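Spent the whole afternoon teleoperating a simulated robot in a simulated kitchen and I am grinning like a child. My wrists ache. Thread!

The project's called Trellby. You drive the arms by hand with a pair of controllers, every movement gets recorded, and the policy learns from the recordings. We want 4000 demos by December. We have 142. It's fine, it's early!

First thing you find out is how much you rely on touch. In the sim I get no force feedback at all, so lining up over a surface is all eyes. I did a whole set of approaches just learning where the fingertips are.

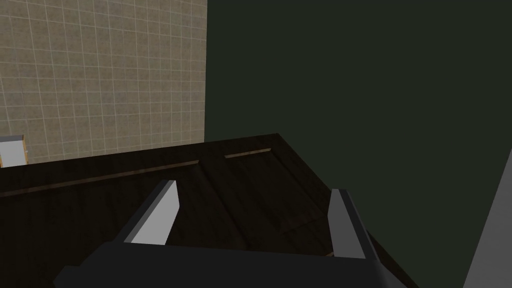

Benedikt Lüthi, who has done far more of these than me, told me to stop correcting so much. If you wobble, the robot learns the wobble. Better to pause, breathe, then make one clean move, even if it feels painfully slow.

Also: start from a different place every time! I kept parking the arms in the same comfy spot and Leonie Zaugg (rightly) told me off. If every demo starts the same way, the policy has no idea what to do from anywhere else.

The view from the robot's body is another thing again. The wrist view is lovely and simple, then you switch and there's a whole kitchen plus both of your own arms in the way. I drove with my head tilted for the first hour, which does nothing, obviously. 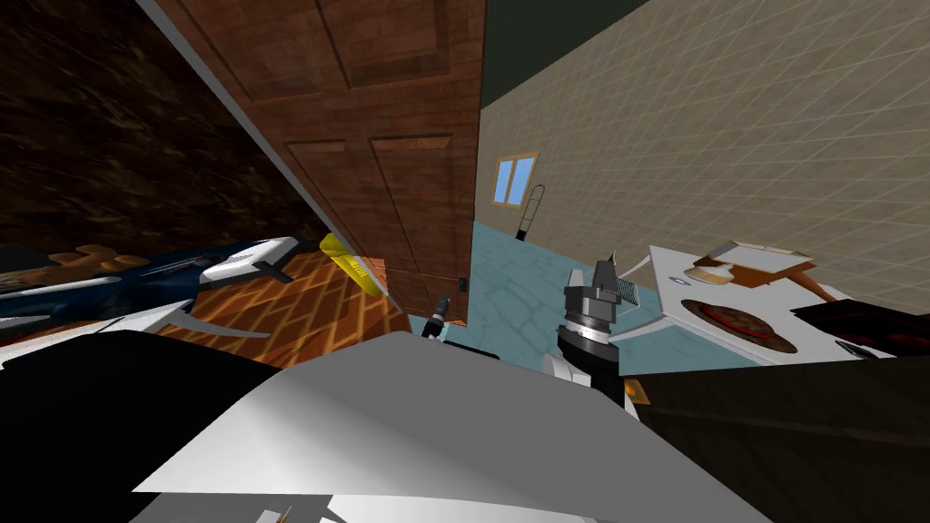

Two arms is so much harder than one, by the way. My left hand just forgets it has a job. Éabha Kinsella plays the harp and she's annoyingly good at it.

Grasping though. GRASPING. I love it. Round things are the real test, you have to close dead centre or they squirt out sideways and you're chasing them across the worktop. I binned 3 demos in a row that way — then something clicked and my hands just knew.
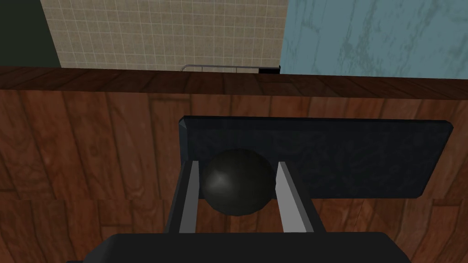 We do keep a few of the fumbles, as long as there's a proper recovery at the end. Raimo Hakala reckons those are worth more than the perfect ones, and I'd love to see that tested properly.

Next up is letting the policy have a go on its own while I sit there with my hands hovering, ready to take over. Will report back!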